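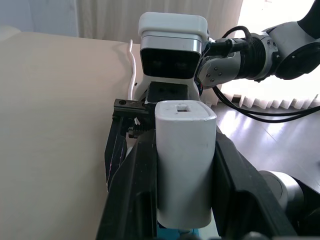

## 4. Grip check and jaw alignment

Carry out this section after the camera cable has been routed (section 3) and before any program is run at full speed. It applies to both Grumley arms on the Borska bench. Keep the stop button within reach throughout.

### 4.1 Setting the jaw travel

1. Home the arm and open the jaws fully.
2. Check that the gear rack is clean. Brush out any filings - do not use compressed air.
3. Jog the jaws closed with nothing between them. The tips should meet evenly.
4. If one tip leads, slacken the two clamp screws on that finger, slide it back and retighten.
5. Enter 52 as the open limit on the Plulell settings page and save.

**Note:** The open limit is lost if the controller is powered down before the page shows "Saved".

### 4.2 Holding a test piece

1. Set the grip force to 11. Higher values bend the fingers at the root.
2. Hold the test piece upright between the fingers, slot uppermost, and close the jaws in small steps.
3. Let go once both fingers bear on the sides.
4. Raise the wrist slowly and stop clear of the bench.
5. Wait 2 minutes. If the piece has slipped, lower the wrist, open the jaws and repeat from 4.1, step 3.

**Caution:** Keep fingertips above the jaw line. The jaws do not sense an obstruction at low speed.

### 4.3 Clearance with the second arm

1. Leave the test piece in the jaws.
2. Jog the second arm in until its joints are at the nearest point used in the program.
3. Turn the wrist through its full range by hand control, watching the cables. A loop that pulls tight at either end needs more slack at the first clip.
4. Record both wrist limits in the bench log.

Fingers with light scratches can stay in service. Replace any that are cracked or no longer close evenly; the print files are in the Taşdemir folder.

*Section revised May 16, 2018, N. Bilgin*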